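2022年11月13日 遠隔操作の練習、フランジの仕分け
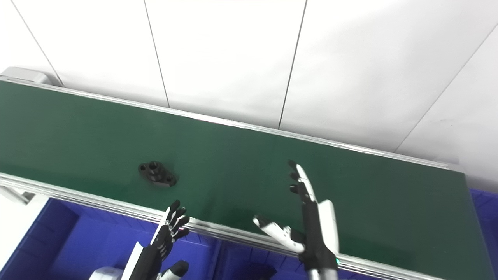

コンベア上の黒いフランジと左右の手。操作中のロボット側の視点。

今日も朝から遠隔操作。ベルトに載ったフランジを取って、手前の青い箱に入れる作業を教えている。データの目標は2000回分で、今日の割り当ては500回。午前中は調子が出ず、昼までに半分も進まなかった。

難しいのは距離の感覚だ。ゴーグル越しだと部品が実際より近く見え、手を下ろすのが早くなる。アンカさんに、中央の出っ張りをつまむつもりで、指を開いたまま上から寄せるといいと言われた。やってみると失敗は減った。ただ、左手を遊ばせておくと記録に余計な動きが残るので、左手の置き場所も決めておかないといけない。

午後はネルさんと2時間交代。見ていると、ネルさんは私よりずっとゆっくり動かす。速さより毎回同じ軌道になるほうが学習には良いらしい。5月に始めた頃の自分の記録を見返したら、動きがばらばらで、使えないものが多かった。

夕方、手袋のセンサーがずれて較正をやり直した。そのあとの5回分は念のため破棄。肩が張っている。明日は部品の向きを変えて続きをやる。プルトネスの担当者に送る報告はまだ書いていない。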